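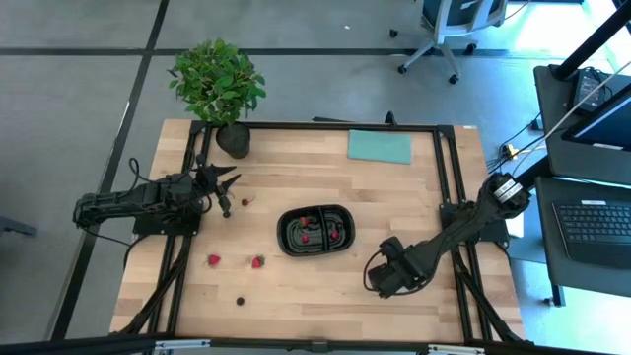
May
By the Cumeck Letter staff

The owner of Savolainen has sold secondhand furniture for long enough to distrust the word "solid." She says it to me twice in the first five minutes, both times with her fingers hooked in the air.

I had gone to ask her about the buy-back plans the bigger stores are pushing. Timero will now take back a dining table within four years and give you credit toward a new one. Wustik has a plan of its own, with a shorter form and a longer list of exceptions. Both are sold as good news for people who hate waste. I wasn't so sure, and neither was she, though we turned out to have different doubts.

"They want the table back in the condition it left the store," she said. "Who has a table like that? People eat at it. Kids do homework on it with a ballpoint pen and no paper underneath."

I asked what she would pay for a table with pen marks on it. She said it depended on the table, which is what dealers always say. When I pushed, she admitted that she turns away most of what she is offered. Her shop is small and dining sets sit for months.

"I'm not a charity," she said. "If I can't get it up the ramp and out again by fall, I don't want it."

So where do the rest of them go? She shrugged. Some to family, some to the curb. She has a low opinion of online listings – "six people say they're coming and you wait in all evening" – but she uses them herself when the shop is full.

The store plans do have a number attached. Timero's flyer claims 2577 tables returned so far. It doesn't say how many were sold again, and when I called the store to ask, I was told someone would get back to me. Two calls later, I'm still waiting.

She wasn't surprised. She also wasn't willing to call the plan a trick. Her own sister used it and was happy with the credit. "She bought a bigger table," she said. "So there you go."

Her advice for anyone buying now was short. Turn the thing over in the store. Look at how the legs go on. Ask if you can buy one leg by itself, and if the clerk laughs, think about that.

I tried it at Wustik on the way home. The clerk didn't laugh, but he did have to go and ask.

Contact the Cumeck Letter | Copyright Cumeck Letter, all rights reserved | Back to top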